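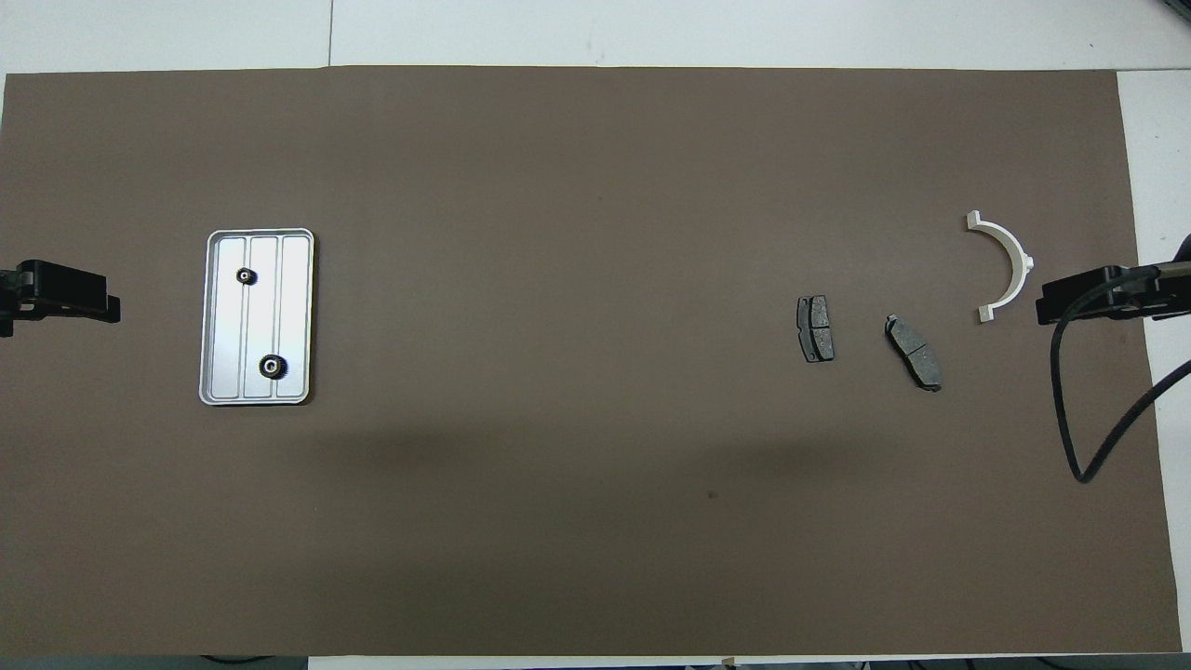

Pre-opening inspection, Derow Sweet Potato Fair, Pruitt Hall and grounds. Walk-through started at 7:30 a.m. and covered the hall, the curing shed, the cooking row and the parking field. Exhibit tables were checked first, since entries come in from noon. A brown mat laid over a white tabletop, like the one in the photo, is fine for the exhibit tables provided it lies flat and has no curled corners. Mats that hang over the front edge have to be pulled back or trimmed.

Inspected by: Ritu Khurana
With: Danjuma Ugwu (grounds), Zhuoran Cheng (cooking row)

Items are marked OK, FIX or HOLD. FIX means before the gates open. HOLD means the area stays closed until I have seen it again.

1. HALL

1.1 Exit doors open fully from inside - OK
All four tried. The east door drags on the sill but opens with one hand.

1.2 Exit signs lit - FIX
Sign over the kitchen passage is out. Danjuma has the bulb.

1.3 Aisles clear, wide enough for a wheelchair - FIX
The aisle between the seed display and the stage is too narrow at the stage end. Move the last table toward the wall. Stacked crates behind the stage curtain are also in the way of the steps.

1.4 Table legs locked - OK
Two older tables had loose leg braces and were taken out to the truck.

1.5 Cords off the floor or covered - FIX
The cord to the scale at the weigh-in desk crosses the walkway. Needs a rubber cover, and tape will not do. We used tape last year and it had lifted by lunch.

1.6 Heaviest-root platform - OK
Rated for 381 pounds according to the plate. Combined entries have never come near that. Keep children off it.

1.7 Fire extinguishers in place, gauge in the green - OK
Tags current to February.

2. CURING SHED

2.1 Heater clearance - HOLD
Slatted bins had been pushed up against the heater guard on the north side. Please move them back to the yellow line and leave them there. The shed tour does not run until this is done.

2.2 Bin stacks - FIX
There are 144 bins in the shed. The stacks along the back wall are straight. The ones by the door lean and should come down by one bin each.

2.3 Floor - OK
Swept. Some soil tracked in near the door, to be swept again before the first tour.

2.4 Lighting - OK
The pull cord on the middle lamp is short. Ilham Halim asked for a longer one last season and it still has not been done. Not a safety item, but please do it.

2.5 Chemicals locked away - OK
Cabinet locked, key with Danjuma.

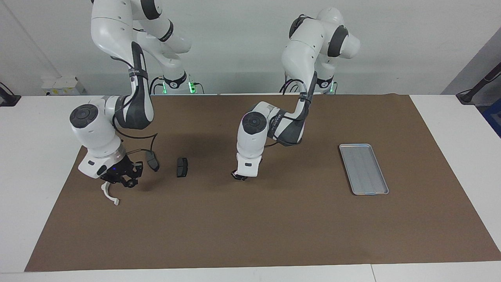
2.6 Tour group size - OK
No more than 19 people in the shed at one time, guide included. The sign on the door still has last year's number and should be changed.

3. COOKING ROW

3.1 Propane tanks upright and chained - FIX
The Zirkmont fritter stand had one tank standing free behind the tent. Zhuoran spoke to them and they are getting a chain.

3.2 Fryers back from the customer side - OK
Barriers in place at both fryer stands.

3.3 Handwashing - FIX
Station at the pie stand had water but no soap or towels. All others complete.

3.4 Cold holding - OK
Butter and cream at the Plasent stand were in a working cooler with a thermometer inside. Thermometer read 38 degrees.

3.5 Ingredient cards - FIX
Nuts must be listed. The casserole stand has pecans in two dishes and a card for only one of them.

3.6 Tent stakes and weights - OK
Checked by hand. Check again at 2 p.m. if the wind picks up.

4. GROUNDS AND PARKING

4.1 Hayride wagon - HOLD
The rear rail on the left side is loose at the bottom bolt. Lawal Fashola is bringing a replacement. No riders until it is on and I have pulled on it myself.

4.2 Digging plot - OK
Forks have been taken out and hand trowels put in, as agreed. Rope line is up.

4.3 Emergency lane - FIX
Lane is marked, but a trailer is parked across the road end. Owner to be found.

4.4 Parking field - OK
Ground is firm. The low corner by the ditch is roped off and should stay that way even if the field fills. We are planning for 3000 visitors over the whole fair, and the overflow goes to the church lot.

4.5 First aid point - OK
Stocked and signed. The sign is hard to see from the cooking row - a second one on the light pole would help.

Re-check of all HOLD items at 11:15 a.m. Stand owners with a FIX should come to the weigh-in desk when it is done and initial the sheet.

R. Khurana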